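Since the last report we have moved the Goreo project out of its setting-up stage and into regular recording, and I am glad to say the spring has been kinder to us than the winter was. We now hold 2211 usable demonstrations across the tabletop tasks, and Ulleck has agreed to host the full set once the labels have been checked. The checking is slow work, I'm afraid, and it will run on into the next quarter.

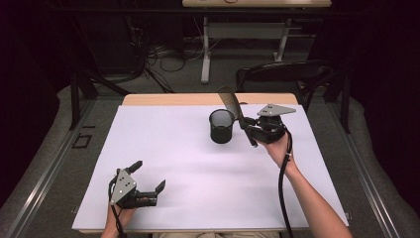 Our main question is still whether a policy trained only on hand-held demonstrations will carry over to the Usten arms without any teaching on the arms themselves. We began with single objects on a plain background to keep the first comparison simple. The mesh pen cup on the white board is typical of these early tasks, with one gripper held in each hand and the choice of which to use left to the person recording. With 224 demonstrations of the cup task, the arms managed a clean lift in 80 per cent of trials, a good deal better than I had dared to hope for in March. Thin rims remain a weak spot – the policy tends to close a little early – and we would like to understand that properly before adding clutter.

The Nedelcu method for lining up the two wrist tracks has also settled down nicely. It used to drift over longer recordings, and we lost eight sessions to it before the fix went in – a pity, but the tasks were short and we have recorded them again. Spending is in line with the plan, and we are not asking for any change to the remaining budget.

Related items
Goreo: winter progress report
Notes on the Nedelcu alignment method
Usten arms: safety review
Ulleck data hosting agreement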